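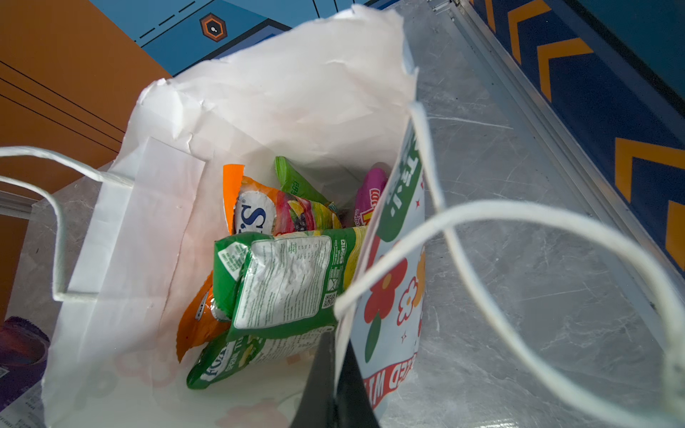
I went to Hesley for dish soap. I'd like that noted, as I came home with $122 worth of groceries, no dish soap, and enough snacks to see a family of 14 through a long weekend on the ferry.

The trouble is the new shop beside Paquette, which puts all the good stuff at the front where a person is weakest. Fruit candy, things in green bags, things in orange bags, things I can't identify but bought on colour alone. The paper bag had torn at the top by the time I'd sorted through it on the counter – paper bags have a working life of one parking lot, in my experience.

The plan is rationing. Anything sweet goes on the high shelf, anything salty goes in the bottom cupboard behind the lentils, and I'm allowed to open up to three packages a week. I've had this plan since August. It has a poor record.

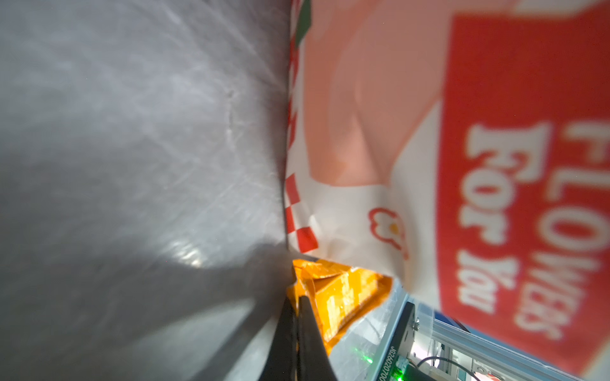 Denise wrote in to say that the high shelf never worked at her place either, and that she freezes her candy now so it takes longer to chew. I tried it with a handful of gummies and nearly lost a filling, so I'm back to the shelf.

Still need dish soap. I'll go back tomorrow before 8, when I'm told the snack aisle is easier to walk past.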